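Three grippers and a jewellery box

Nosipho Ndlovu would like it known that she did not choose the jewellery box because it was easy. "I chose it because it was in the cupboard," she says. "Then I found out it was horrible, and it stayed."

Ndlovu tests robot grippers at Ralthorpe, where for most of the summer she has had 3 of them taking turns on the same arm. Each one does 40 tries at every task: pick up a ring, drop it in the right compartment, shut the lid. The scores go into a spreadsheet that has reached row 347 and is, she says, the least glamorous thing she has ever been proud of.

The Geven came first. It has wide, soft pads and is lovely with fruit. "With a ring it's like watching someone do up a button in oven gloves." The Stelley, which uses suction, was sent home early. "Velvet," she says, and leaves it there.

That left the Butkienė, a plain two-fingered design with narrow tips and no sense of occasion. It gets down between the dividers without shoving them about, and it can be swapped in an afternoon if you don't mind swearing at a connector. Its weakness is the closed lid, which it approaches "like a guest who isn't sure it's that sort of party".

She judges most of this from the wrist camera, having given up on the overhead one. The overhead view is prettier, she concedes, but the arm spends the important moments standing in front of it.

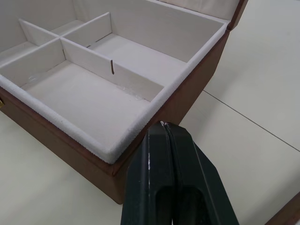
The lined box from the wrist camera, fingertips towards the front-right corner.

Is there a winner? Ndlovu winces. She has promised her manager a single page, and the page so far says "depends". The price of the Butkienė, at 2000 a pair, may settle the matter.

"I'd buy it," she says eventually. "I'd keep the Geven for lunch."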